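Thevar House, Skarnitz: shared living rooms
Progress report to the Purnico Fund, second period of the grant

1. What this report covers

In the application we asked for support to furnish and keep in order the shared living room at Thevar House. The grant agreement asks us to write to you twice in a year. The first report was sent in November and described mostly the buying of furniture. The present one is about how the room is used now, what we have changed in it, and what is still open. The accounts are sent separately with the form which you gave us.

For the members of your board who did not visit us: the house was built in 1929 as a lodging for railway workers, and the ground floor was divided into small rooms for a long time. The living room was made by joining two of them. It is used by the residents, by their guests, and in the evenings by the language circle.

2. Seating

The sofa is the biggest single purchase in the project, and it was also the one we discussed the longest. Some residents wished for separate armchairs, which are easier to move. We decided for a sectional sofa in a light colour, with headrests and a broad flat armrest, as the older guests like to have something firm under the hand when they stand up. It was delivered from Vinport in parts and put together in the room, because the door is too narrow for it. 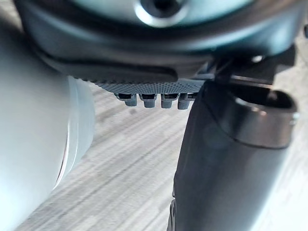 After the delivery we found that one of the feet was shorter than the others, and the supplier replaced it without cost. We had also a delay of 3 weeks with the side table. The first one arrived with a crack and had to go back. Both matters are closed now and no extra money was spent on them.

The light colour of the sofa needs more care than we expected. The deep seams between the pads collect crumbs, and the headrests get marks from hair and hands. We bought a soft brush and a cleaning milk for leather, together for 199 in the local currency, from the budget line for small materials. The sofa is brushed each morning and wiped when it is needed. We would like to keep this budget line also in the next year - it is small, but the room depends on it.

3. The daily order of the room

In the first months the room was tidied by the person who noticed that it was untidy, and so it was always the same few people. We have now a written order, which hangs inside the cupboard door. It says that the cushions go back on the seat and are set upright, the fruit is looked through, the table top is wiped and the carpet is vacuumed. The cushions were the point with most questions, as they travel through the house and were found even in the laundry. Since the order was written down they stay mostly in their place.

The whole work takes up to 20 minutes in the morning. For the evening we ask only that cups are taken back to the kitchen.

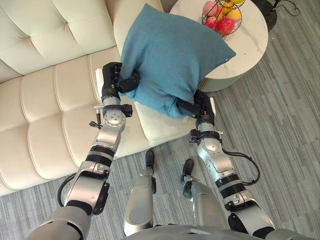 Skarnitz, 2026-06-19

To the date of writing, the living room is furnished as it was planned in the application, with one exception. The reading lamp is not bought yet. The model we had chosen is not sold any more, and the one offered in its place is too bright for a corner where people want to rest. We ask for your agreement to use the amount of 100 from this line when we find a suitable lamp, also if it is after the end of the period.

4. Small things on the table

A basket with fruit was not in our first plan. It was proposed at a house meeting and is paid by the residents themselves. We mention it here as it has changed how the room is used. People stop for a piece of fruit and then sit down, also those who passed through the room before without stopping. 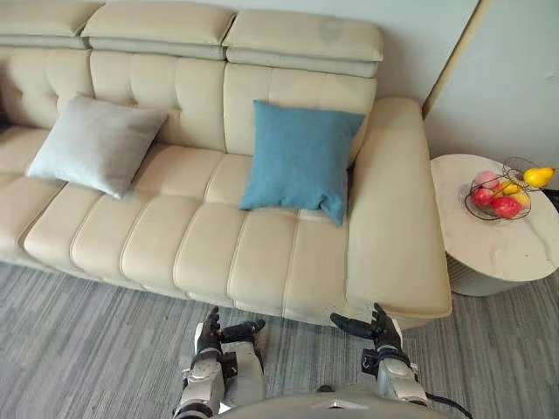
The sofa with its grey and blue cushions, and the side table with fruit.

5. Next steps

In the coming period we want to find the lamp, to order washable covers for the cushions, and to ask the residents again what they miss in the room. The answers will be put in the final report, together with the remaining invoices.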